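The Slow Hand at Liltville

The parts room at Nalel's plant in Liltville opens at four in the morning, two hours before the assembly line. For most of the building's life that was the worst job in the place. You stood at a bench with a stack of order sheets and filled trays by hand, one tray for each kit, until the line started up and began asking for them faster than you could fill them.

Adanech Ejigu did it for six years. Nalel makes wooden teaching materials for preschools: counting sets, sorting boards, shape puzzles, the sturdy things that get dropped on classroom floors. A kit can hold anywhere from a few pieces to several dozen. A good shift for one person was 200 trays. Ejigu often made that number, and she paid for it with her right wrist, which she wore in a brace for most of one winter.

"I could do it with my eyes shut by the end," she says. "Then I'd go home and I couldn't open a jar."

She still works in the parts room. Her title is now cell lead, she earns more than she did, and on an ordinary shift she fills perhaps a dozen trays herself. The rest are filled by four robot arms made by Plasoslow, a small company whose machines are known in the trade for being careful and not very fast. Two of the arms came in January. The other two arrived after the first pair had run through a full school-ordering season.

The decision to buy them was not popular. There were 19 people in the parts room and packing area when the plan was announced, and the announcement was a single sheet of paper taped up next to the time clock. It said that no one would lose a job. A lot of people didn't believe it.

Nalel has kept to that so far, with some qualifications. Four people have left since, and the company did not replace them. Two retired and two took jobs elsewhere, one of them saying openly that she didn't want to spend her days watching a machine. The remaining 15 have been spread around: some to packing, some to the finishing shop, and a few to the cell, as everyone calls the fenced corner where the arms are.

Working in the cell is different from picking, and people disagree about whether it is better. The physical side is easier. There is less reaching and almost no lifting. The mental side is harder to describe. A picker knew at every moment what she had done and what came next. A cell operator may go forty minutes with nothing to do and then have three problems at once. The arm drops a piece, or picks two that were touching, or stops over the board and waits because it can't tell where one part ends and the next begins.

Touching parts are the main trouble. A person reaching into a pile nudges things aside without thinking about it. The arm has to be taught to do that. When Nalel adds a new kit, Ejigu and a second operator spend several days running it on a practice board with loose shapes set out in different ways, some spread apart and some pushed up against each other. They watch what the arm does and mark each try as good or bad. The Plasoslow technicians use those records to adjust the program, and then the two of them run it again.

She has become particular about how the shapes go down. Early on, the operators placed them neatly, in rows, and the arm did very well. Then it went to the real trays and did badly. Now she drops a handful and mostly leaves them where they land, and moves one or two only if the layout looks too much like the last one.
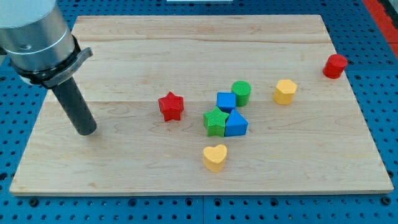
It is slow work, and it doesn't show up in the tray count, which was a sore point for a while. The plant had always paid a small bonus for output. In the first months after the arms went in, the people who trained the machines earned less than the people who simply ran them. Ejigu took this to the plant office twice. The second time she brought her pay stubs. Training hours are now paid at a flat rate above the base wage, and the output bonus is shared across the whole room.

Other things have changed that weren't on the sheet by the time clock. The room is quieter, because the old bench radio was moved out to packing. People used to talk while they picked, across the bench, all shift long. In the cell the stations are set apart for safety, and you have to walk over to someone to say anything. Several of the longtime pickers bring this up before they bring up money.

New hires come in differently too. Picking was the entry job at Nalel – you could start with no experience and be useful by lunch. The cell takes weeks to learn, so the company now starts people in packing and moves them over later if they ask. Few have asked.

The nearest comparison is Ziółkowski, a family-owned furniture parts maker across the river, which automated its own picking a couple of years earlier with faster machines and fewer people around them. Some of its former workers are now at Nalel. They tend to be more patient with the Plasoslow arms than the others are, and they are also the ones who read every notice that goes up on the wall.

Ejigu's wrist is mostly better. She keeps the brace in her locker and puts it on for the weeks before school opens, when orders run past what the arms can handle and the old bench gets pulled back out from the wall. Last season it was out for nine shifts. She worked six of them, and somebody brought the radio back in from packing.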